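Drelton Forecourt: User Manual for Hirers
Section 3. Marking out and setting up on the paving
Revised 7/20/19

3.1 Before you bring anything on

Read this section with your booking sheet. It covers the open paved area only. Indoor rooms are in Section 5.

1. Collect the site plan and chalk from the Jokport desk. Sign for both.
2. Walk your whole area before unloading. Look for raised edges, cracked joints and loose grit.
3. Write down any damage on the back of the plan and hand a copy to the desk. You may be charged for marks that were not recorded.

Note: The joints between the slabs are your grid. The site plan shows them as thin lines. Hairline cracks are not on the plan, so don't measure from them.
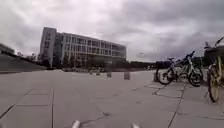 3.2 Marking out

4. Choose one long, straight joint as your baseline and chalk an arrow at each end.
5. Measure all stall and marquee positions from the baseline. Place legs and feet in the middle of a slab wherever the layout allows.
6. Leave a clear path 3 metres wide through the area for people on foot.
7. Keep the steps clear along their full width, including the level paving at the bottom.

Caution: Use water-soluble chalk only. Spray paint, wax crayon and cloth tape leave a residue on the paving, and cleaning is charged to the hirer.

3.3 Weights and anchoring

No pegs, bolts or screws may go into the paving or the joints. The ground is open to the wind and every structure must be weighted, even on a calm day.

8. Fit weights to every leg before raising the canopy. Jelport water weights can be hired from the desk.
9. Put a rubber mat under each weight.
10. Stand no single item heavier than 200 kg on one slab without written approval from Cúc Lại, site bookings.
11. Keep weights, mats and cable ramps off all drains and access covers.

Caution: Never drag a filled weight. Lift it with two people or use a flat trolley with soft tyres.

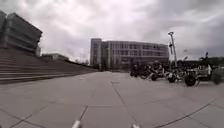 Can I set up if it looks like rain?
Set-up can go ahead in light rain, but canopies must come down if thunder is heard or the desk issues a wind notice. Bookings moved for weather keep their original rate until the end of February.

3.4 Packing up

12. Lower canopies first, then remove the weights.
13. Empty water weights at the marked point on the plan, never over the steps.
14. Sweep the area, scrub off chalk with plain water and return the plan.

Rubbish bins can be ordered from Đoàn with 2 days' notice. See Section 5 for after-hours access.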